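About Fluller

Fluller makes artificial flower arrangements for desks, receptions and meeting rooms. Esko Niskanen started the firm with one white table, and we still work small. Pink is what most customers ask for.

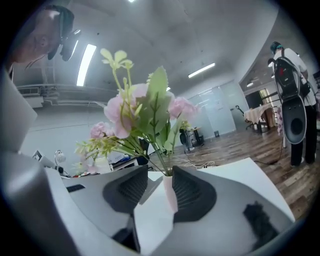 Our rooms are at Cindmont, where we rent 2 tables' worth of space and keep 52 stems in regular stock.

Each bouquet is tried out of its vase first, laid flat on the table, then trimmed.
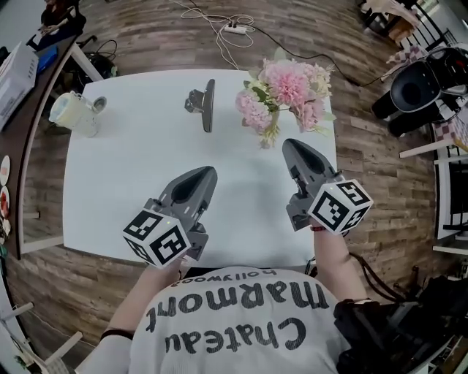 Vases and delivery

Vases are included. We deliver to offices and homes, and refresh arrangements every October.
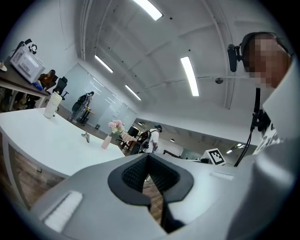 How do I clean the flowers?
Use a soft dry brush. Keep them out of strong sun.

Small bouquets suit narrow vases best.

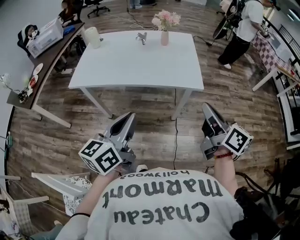
Bodnár writes that ours has stood by the front desk for two winters and the pink has held.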